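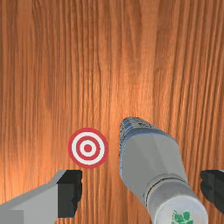 Our part of the Semple project was to collect the demonstrations that the other half of the group would train on. The task is a simple one to say out loud: pick the thing up, put it on the target, let go. All of it is done in simulation, one arm, one table, one object at a time. The wrist view is the one we argued over most, because the learner gets so little from it. The red and white rings sit flat on the wood between the left finger and whatever is being carried, and when the object comes in at an angle it fills a big part of the view and leaves the target squeezed to one side. Zhenhua thought that would ruin the training. Chenxi thought it was exactly what we needed. We kept it.

What we set out to do

The plan in September was 50 good demonstrations per object, driven by hand by the five of us. By good we meant the object ends up standing on the target, the arm backs off without knocking it, and the person driving didn't stop dead halfway to think. That last rule came in late. More on it below.

Every demonstration is saved with both views, the joint positions, the gripper opening and a pass or fail mark. We called the recording script Kuken (Xuelian's name for it, no meaning) and the folder layout is in the appendix.

How a session went

One drives, one marks. The driver uses the keyboard to move the hand and open and close the fingers. The marker watches the side view and writes pass, fail or unsure. At the end of each run the scene resets and the object and target get new positions on the table. We started with the resets fully random but got starts where the arm could not reach the object at all, so Vasanthi put limits on it. Should have been done on day one.

Sessions were meant to be an hour. After that people get sloppy, you can see it in the paths, lots of little corrections near the end. Saturday was the long one and the data from it is the worst we have.

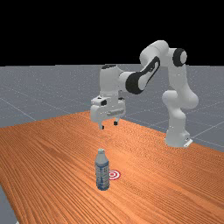
The limits fixed the reach problem but made a new one. With object and target often landing close together, a lot of runs turned into very short moves, lift, nudge over, down. Easy to pass, not much to learn from. Qiuyue went through the lot and found 33 runs where the hand hardly travelled sideways. We didn't delete them but they are tagged short, and the training side can leave them out if they want.

Problems

1. Pauses. Early on the drivers would line up above the object, stop, look at both views, then go down. The learner copied this. First trained version went to the right place and just hung there, sometimes for the rest of the run. We cut the still parts out with a filter and re-recorded the worst ones.

2. Different habits. Zhenhua comes straight down from above, Chenxi likes to slide in low from the side. Both work. Mixed together the learner seemed to go for something inbetween, which works for neither. After talking to the training side we agreed everyone comes from above. Side approaches are kept in a separate folder.

3. Unsure marks. We had too many. Two of us re-watched all of them together and settled each one, slow but worth it. If the base is half off the target it's a fail now, no arguing.

4. Lost files. Kuken overwrote 6 runs when two people used the same session name. Fixed – it now adds the time to the name. The runs are gone though.

What we'd do differently

Train on a small batch much earlier. We collected for weeks before anybody tried to learn from any of it, and the pause problem would of shown up after the first evening. Also write the rules for pass and fail down before starting and not in a chat thread that three people had muted.

We would also record some recoveries on purpose. At the moment every saved pass is a clean one, so the learner has never seen what to do when the object tips or the fingers close a bit too high. Vasanthi made a few of these in the last week by starting the arm from bad positions. Not enough to say if it helps. They are in the folder marked extra.

Still to do: check the wrist view and side view are in step for the early sessions (we think they drift by a few steps, not sure), finish the tags, and hand the full set to the training side along with the notes on who drove what. Xuelian has the master copy, please ask her before changing any file names.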